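Safe working rules for the two-arm cell: my project report, part 3

So when I started at the Gellwood workshop I thought the rules bit would be the boring chapter. I'd planned half a page! It ended up eating most of May, and I'm quite glad it did.

The job was to write a set of house rules for students using the arms with sheet-metal parts. Katent lent us their old rulebook as a starting point, all 41 pages of it, and I read the Cekevberg lab's one too (much shorter, much bossier). Then I went through our own log, which had 452 entries, and marked every one where somebody had stopped a run by hand. That came to 229, so just over half. Most of them were dull: a cloth rucked up, a cable in the way, a part put back on the wrong shelf.

My first draft had far too many rules and people just skipped them (fair enough, I would have too). The version we use now says to walk the floor before power goes on, and to keep cables away from where people stand. Cloth gets clipped at the edges and brushed off between runs. Cut metal stays on the shelving or in a tray until it's needed, and you wear gloves for it, even for one tiny bracket. Only one person holds the stop button, and they say out loud when they hand it over.

The speed limit was the one we argued over. I wanted slow for everything, but the Jurić method lets you go faster once both arms have done 3 clean passes, and that's what we went with in the end. I still think it's a bit generous for beginners.

Next time I'd ask the evening users much earlier, they had the best comments by miles. 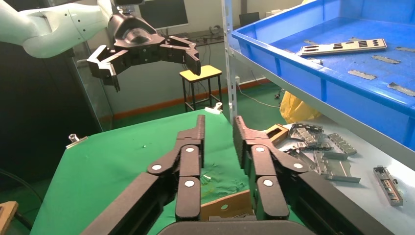
Who is allowed to restart the arms after a stop?

The person holding the stop button, once they've checked the floor and the table and told everyone nearby that the arms are about to move.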